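Thread on moving my mum's old sewing and knitting machine business records, and the machines, out of the unit at Cleltbridge. Long one. Mostly for people who own a Charvát flatbed and can't find anything written down about them.

1/ The unit had to be cleared by the end of October. The lease was up and the new rent was silly. Mum ran a small knitwear repair and alteration business out of it, then I took it over, and now I do it from my back bedroom.

2/ The big machine is a Charvát, a domestic flatbed with 200 needles. It came with a manual in Czech and a photocopied English translation that stops at page 12. Everything after that I learnt by breaking it.

3/ If you are moving one, lock the carriage before you lift anything. There is a bracket at the left end. If yours is missing, tie the carriage down with strong tape over card. Don't put tape straight on the bed, it leaves glue in the needle slots and you'll be picking it out with a pin for a week.

4/ Take the yarn mast off. I didn't, the first time, and bent it in a doorway. It still works but the tension on the second feeder has never been right.

5/ Next job was the sponge bar. Every used machine you buy will have a flat one. The needles wobble, stitches drop at the edges, and people think the carriage is broken and sell the whole thing cheap. Which is how Mum got hers.

6/ A new bar costs very little compared with a service. Slide the old one out from the end, slide the new one in metal side up, and press the needles down with a ruler as you go. It takes ten minutes if nothing catches.

7/ Oil. Use proper machine oil and not much of it. Wipe the rails, run the carriage back and forth without yarn, wipe again. Then knit a bit of scrap yarn you don't care about, as the first few rows will pick up black marks whatever you do.

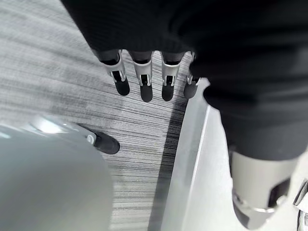

8/ Ribbing is where most people give up. You need the second bed, it has to be level with the first, and the gap between them has to be the same at both ends. I check mine with two bits of folded card. If the card drags at one end and falls through at the other, the ribber is crooked and no setting on the dial will help.

9/ Cast on for rib with the comb and weights. Hang the weights evenly. Too much in the middle and the edges ride up, then you get loops sitting on top of the needles and a nasty jam when the carriage hits them.

10/ For cuffs I go two full numbers tighter than for the body. Mum used to go three. Hers did hold their shape better, but I find they're murder to get a hand through, and customers complain about that more than they complain about baggy ones.

11/ Someone asked last month about black yarn. Yes, it is horrible to work with. You can't see a dropped stitch until it has run six rows. I put a sheet of white paper behind the work and a lamp on the table, and I stop every 20 rows to look.

12/ Also, black dye makes some yarns slightly thicker and stiffer than the same yarn in a pale colour. Knit a tension square in the colour you're going to use. I have a cardigan with one sleeve longer than the other because I swatched in cream.

13/ Yarn. I've used Flavlow 2-ply on cones for years. It's oiled, so it feels like string until it's been washed, then it blooms and goes soft. Don't judge it off the cone. Don't judge the size off the machine either, it will come in a fair bit after the first wash.

14/ The Clisex acrylic is fine for school jumpers and hard wear. It doesn't shrink, it doesn't felt, and it doesn't mind being boiled by somebody's grandad. It does go shiny if you iron it, so don't. Steam from above and keep the iron off the cloth.

15/ Wash your finished pieces before you sew them up, not after. Pin them out flat to the measurements, leave them overnight, and then join. Seams done on unwashed oiled yarn always pucker.

16/ On the paperwork. Mum kept a card for every job, with a snip of yarn taped to it and the tension written down. I found 114 of them in a biscuit tin at the back of the shelf. Some of the tape had gone brown and dropped off, so there was a layer of loose bits of wool at the bottom with no idea which card they came from.

17/ I've typed up the ones I can read. The handwriting gets worse towards the end of the day, you can tell which jobs were done after tea. One just says "grey, same as before, he wants it longer".

18/ A few people have asked if I'll share them. The tension notes, yes. Not the names and measurements, those belong to the customers.

19/ Questions I get a lot. Can you mend a moth hole in machine knit so it doesn't show? In plain stocking stitch with matching yarn, nearly. In rib, it will show if you know where to look. In anything fluffy, you'll be fine.

20/ Can you shorten sleeves from the cuff? Yes. Snip one stitch above the rib, pull the thread across, take off the rows you don't want, and graft the cuff back on. Do both sleeves on the same evening or you will forget how many rows you took out.

21/ Can you make a jumper bigger? Only by adding something at the sides. I know that isn't what anyone wants to hear.

22/ I am not taking new repairs until the back bedroom has proper shelves. Anything already with me will go back in the order it came in. If you left a job at the Cleltbridge unit and haven't heard, send me a message with the colour and what was wrong with it.

23/ And if anybody has pages 13 onwards of the Charvát manual in English, I'll pay for the copying and the post.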